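Buckwheat crackers, second attempt
7 Dec 2021

The November batch stayed leathery in the middle, so I changed two variables: soak time and thickness. Hulled buckwheat, 591 g after soaking and draining, went into the processor with one carrot, two tablespoons of chia and 9 g of salt. I rested it 90 minutes – the chia needs that long to gel – and spread it to three millimetres, down from five. Dehydrator at 46 degrees, flipped once at the halfway mark, scored before flipping.

Total wet mix was 1351 g, enough for four trays. Colour is a dull grey-brown. Flavour is better with the caraway Sándor Vass suggested, ground coarse.
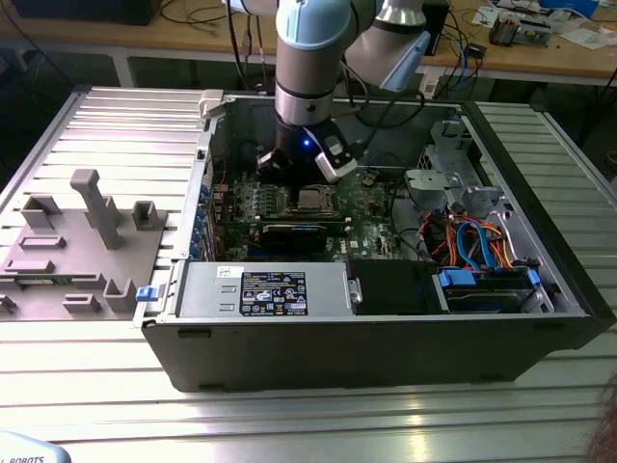
Can the chia be swapped for flax? Use the same weight of ground flax and add a little more water, as the batter comes out stiffer.

Next batch gets zucchini.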